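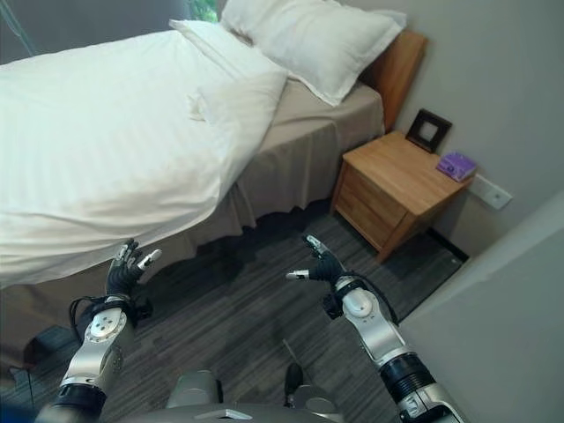 Most of the written rules for robots in people's homes began life in a factory, and the woman who keeps the house rules at Granum has spent a good part of her career translating them. She trained as a safety inspector, moved over to service robots after a long stretch with packaging lines, and now looks after the code of practice that every Granum operator signs before a machine goes through a front door. "In a plant you paint a yellow line and people stay behind it," she told me over a very large pot of coffee. "Where do I paint the line in a bedroom?" A bedroom is her favorite argument, as it happens. There is a duvet hanging down over the side of the bed, a bed skirt falling toward the carpet, a picture frame leaning against the wall on top of the nightstand, and two metal arms with a good many fingers on the ends of them. Each of those gets a line in her code, and she can recite most of them.

Cloth comes first. Fingers have to be open and clear of the fabric before an arm is allowed to travel, and the base stays back from anything that hangs to the floor. "A bed skirt looks like nothing," she said. "Then you get it under a wheel and the whole bed wants to come with you." Small belongings come next, and here she got quite animated, because this is the part she fought for. The first draft, written with a partner firm called Ivbridge, treated everything on a nightstand as an obstacle. Hers treats it as property. The robot doesn't move a personal item unless the person who lives there has agreed to it, and if something does get moved it goes in the log and back to its spot.

I asked whether operators find all this tiresome, and she laughed for a good while. "Oh, they hate the log! They love the log the day a customer calls." Records are kept for 72 hours and then erased, unless someone has reported a problem. She would have liked a shorter period, and the people at Hurkutley, who run the training apartments, wanted a longer one, so there was a lot of back and forth last December before they settled.

The rest of the code is plainer stuff. Two people are present for any first visit, one of them within reach of the stop button. Loose cables are checked before each session, and the check is repeated after every 10 hours of running. Doors stay open. Nobody who lives in the home should have to squeeze past an arm to get out of a room, and she is quite fierce on that point.

The current version, dated 1 March 2022, runs to 5 pages, and she is proud of how short it is. The Mkhize project has asked to borrow it for a study in assisted living, where she expects the section on consent to need the most work. "Somebody may say yes in the morning and feel differently after lunch," she said, pouring me the last of the coffee. "So you ask again after lunch."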